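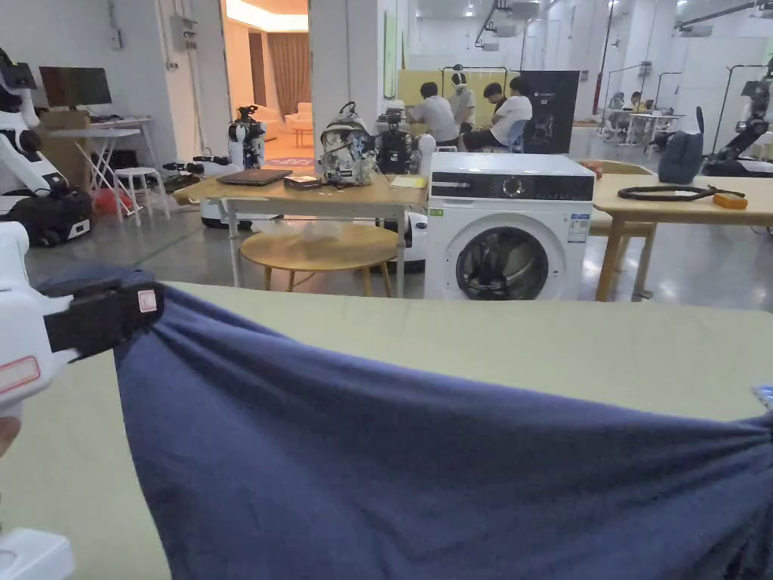

Folding large pieces of fabric on a table

Tablecloths, flat sheets and curtain panels are easier to fold on a table than on a bed. A bed gives under your hands and the corners drift. Use the biggest table you have and wipe it first, as crumbs show up badly on navy and other dark colors.

1. Lay the fabric out with one corner near you. If the piece is bigger than the table, let the extra hang off the far side.

2. Hold the near corner and pull the cloth taut on the diagonal. Folds that bunch up at one end can be smoothed out with the flat of your hand.

3. Clip the end you can't reach. Any small plastic clip will do. I keep 4 in the drawer under the Wultanik iron.

4. Bring the long edges together, then fold in half again the same way. Check the corners before you go on.

5. Fold from the short end until the bundle fits your shelf. My linen shelf is 345 mm deep, so I stop at three folds.

If you fold next to the washing machine, do the big pieces first while the table is clear. Socks and towels can wait in the basket.

Cotton that has dried stiff won't lie flat. Mist it lightly with water, leave it for a few minutes and start over. Lies Verbeke wrote in to say she irons only the top 80 cm of her curtains, the part that shows above the sofa, and folds the rest as it is.

Store dark fabric away from sunlight. The outer fold fades first.

Next: Getting candle wax out of a tablecloth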